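Yazzie plug-in energy monitor: three months of use

The Yazzie is a plug-through meter for household outlets. It reads voltage, current, real power and accumulated energy, and writes them to internal memory at intervals you set. I bought two at the normal shop price and have run them since October, mostly on a refrigerator and a chest freezer.

Accuracy is good above 61 watts. Against the bench meter Libor Kollár lent me, readings stayed within one percent up to the heater test. Below ten watts it drifts, and a phone charger on standby often reads as zero. If standby loads are your main interest, buy something else.
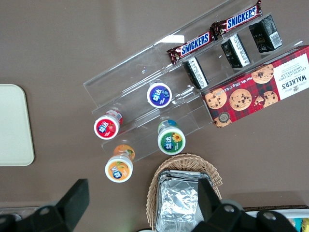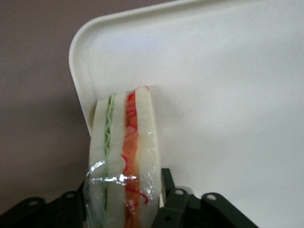 Logging is the reason to own one. Memory holds 3576 records, and at the default interval that covers a little over two weeks before the oldest are overwritten. The export is a plain text file with one line per record – time, watts, total. It has no header row, so label the columns yourself before you share it. The case is dark gray and the screen is set nearly flush, with the same fault as clear acrylic shelving: from directly above, a bright white reflection can sit on the surface. Read it from the side or use the export.

The relay is rated well above anything in my kitchen, and the case stayed cool at 300 watts. The buttons are small and stiff. Holding the left one for five seconds clears the total without asking, and I lost almost 70 hours of freezer data that way.

Setup takes four minutes if you skip the tariff menu. It accepts two rates only. Radoslava Procházka has a three-rate plan in Jerkomville and works out her costs in a spreadsheet instead.

The older Drekton model is cheaper and has the better screen, but it stores nothing when unplugged. For logging I would buy the Yazzie again. For a quick reading, get the Drekton.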